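A day at the Jayasinghe wire works, Preltthorpe

I have wanted to see inside the Jayasinghe works ever since we bought our first house and inherited, under the sink, a wire vegetable rack with the name stamped on a little tag. So when the leaflet for the October open day turned up in the library at Todness, I put it on the fridge and told everyone who came into the kitchen that I was going, whether they had asked or not.

Preltthorpe is not hard to get to if you are patient. The bus from Todness takes the long way round by the reservoir (sit on the left, the view is lovely) and drops you by the chapel, and from there you walk down Tuden Lane with the beck on one side and the works wall on the other. The wall goes on for longer than you expect. The date over the gate is 1933, cut into a stone lintel that must have come from something older, and under it that morning was a trestle with a tea urn, which I thought was a very good start.

There were 2 tours, one at ten and one after lunch, and I went on the first. We were given ear plugs and a yellow waistcoat each and told to keep inside the painted lines. Our guide had been at the works all her adult life and had the sort of voice that carries over machinery without ever seeming raised. I would have followed her anywhere.

You begin where the wire does, in a long shed at the back where it comes in on coils, great heavy things stacked on their sides. It has to be straightened before anything else can happen to it, and the straightening machine is a marvel — a row of small rollers, set slightly out of line with each other, that worry the bend out of the wire as it is pulled through. The lengths drop into a trough with a sound like somebody putting away cutlery in a great hurry. I could have stayed there all morning, and I was very nearly left behind.

Next door is the bending shop, and I think this was most people's favourite. Some of the benders are older than I am and are worked with a foot pedal, and we were each allowed to make a hook to take home. Mine came out rather more like a question mark, but it holds the tea towel perfectly well. The newer machines do a whole basket rim in one go, round four corners, faster than you can follow it.

After that comes welding, which we watched through a tinted screen. All the crossing points on a rack are done together with one press, and the guide said the skill is in the setting up, which can take half a morning for a new pattern. Then the racks go off for finishing. They make 700 pieces on a good day, she told us, and they are best known for dish racks, though they also do cooling trays, letter baskets and a rather handsome thing for holding logs.

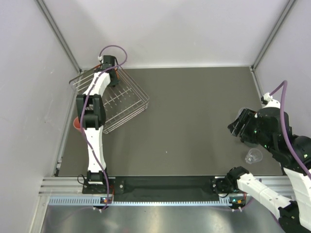
A silver wire dish rack, held up at a tilt.

I asked whether anyone still bought dish racks now that so many people have a dishwasher, and got a proper answer, which I appreciated. Sales dipped for years and then came back, partly because of small flats and partly because people will not put their good glasses in the machine. I am one of those people, so I nodded a great deal. She also passed on a tip I have used ever since: stand your plates facing the same way and leave the end slots for lids.

The pattern room is up a steep flight of stairs, and if you are unsteady do hold the rail. It is lined with drawers, and hanging above them are 200 old samples on nails, each with a brown paper label. Toast racks, egg baskets, a soap holder for the side of a bath, a contraption for drying gloves. I found my vegetable rack! It was on the far wall near the window, and I am afraid I made a bit of a noise.

Lunch was soup and a roll in the canteen, very reasonable, with parkin to follow. The works shop is open only on these days and sells seconds from big bins. I came away with a cooling tray that rocks very slightly and a letter basket for my sister, and had to carry both home on my knee because the bus was full of other people doing the same.

If you go next year, wear flat shoes and bring cash, as the shop does not take cards. The ten o'clock tour is the quieter one.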